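Print this article | E-mail to a friend

Two Arms and a Sink's Worth of Dishes: A Talk With the Maker of the Herkis Kit

The woman who designed the Herkis tabletop kit talks fast, and she talks fastest about mugs. "A mug is wonderful," she says. "It has a hole in it, it has a handle, it swings when you hang it up. If your arms can put a mug on a peg, you've learned a lot about your arms!"

Herkis is a pair of robot arms sold as a set, with the grippers, the cables and the software to drive them. The first batch of 30 went out in March, mostly to small labs and college workshops, and the price is $1,680 for the pair. She runs the company from two rooms in Zudcombe, one for packing and one for trying things out, and she would clearly sooner be in the second.

I asked why kitchens. Her first test tasks were blocks and cups, she told me, and she got bored of them before the arms did. "Blocks are all the same. You go to a kitchen and every single thing wants to be held in its own way. A plate on its edge in a rack, you have maybe an inch to get hold of. A lid, you want the knob. And then somebody hands you a plastic bag." She laughed. "I love the bag. It's never the same shape two times running."

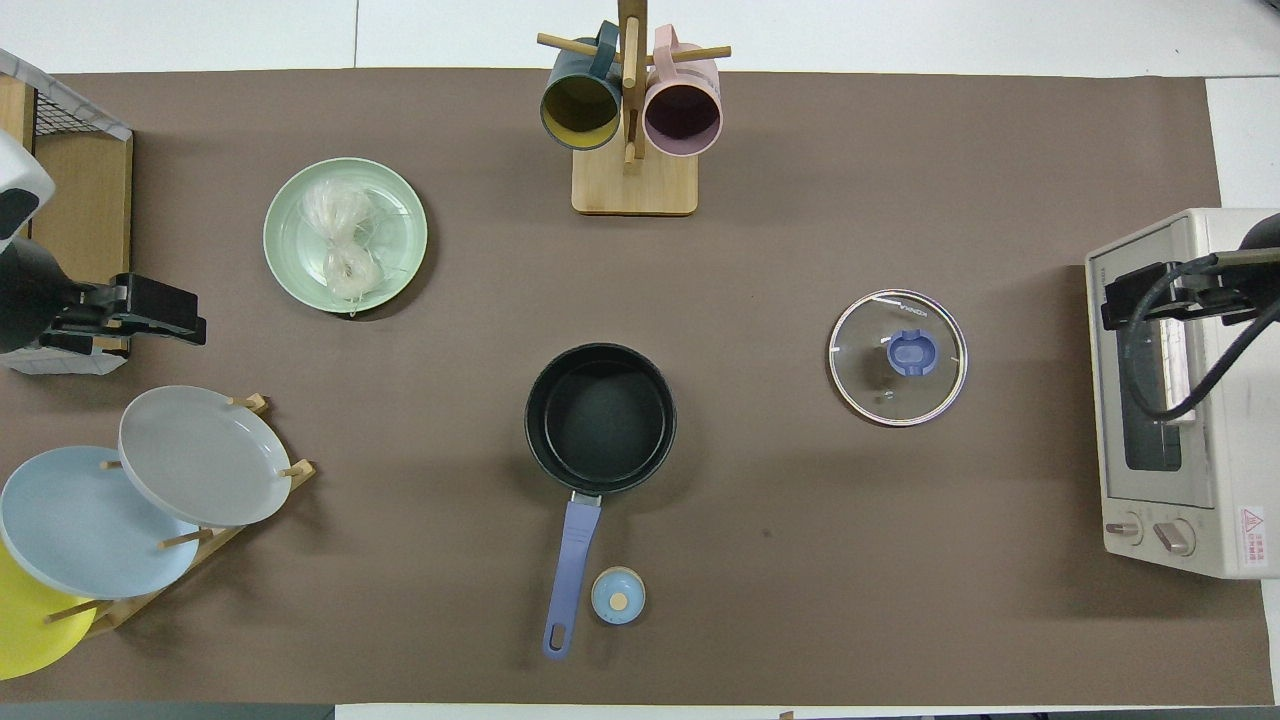

Setting it up

Her own layout is easy to copy: a brown mat on a white table, a mug tree, a wooden dish rack with plates standing in it, a saucepan, a glass lid with a blue knob, a toaster oven over on the right. None of it comes in the box. "Use your own stuff," she says. "Please! I want people to find out what their dishes are like."

Buyers seem to have taken her at her word. One group at the Magesa workshop sent her a log of 1,059 tries at hanging up mugs (she printed it out and taped it to the wall, all of it). She went through it line by line and ended up changing the rubber on the gripper fingers, and new sets ship with the softer kind.

What about the weak spots? She didn't dodge. The arms are slow when you use both together, and the cables need more slack than the manual says. Heavy pans are a stretch. "A small saucepan, fine, by the handle. Don't go filling it with soup." The manual is being rewritten, and she'd like the new one to start with a plate and a rack, so that people get something done on their first evening.

I had a turn at the controls myself, and I'll admit I stayed well past the time we had agreed on. Getting a gripper lined up with a handle is fussy and slow and a huge amount of fun. "Everyone does that," she said, putting the kettle on. "They come for 20 minutes and then it's dark out."

E-mail this story | Print

Related items
- Irkach gripper pads: a month of use
- Small arms for small benches
- Letters: who washes up after the robot?

Reader comments (3)

benchrat: We have the March set. She's right about the cables, give them lots of slack or the wrist will tug.

teal_kettle: Can you buy the softer finger rubber on its own? I don't need another whole gripper.

oldsolder: Good read. Would like to hear more about how it does with the toaster oven door, mine sticks.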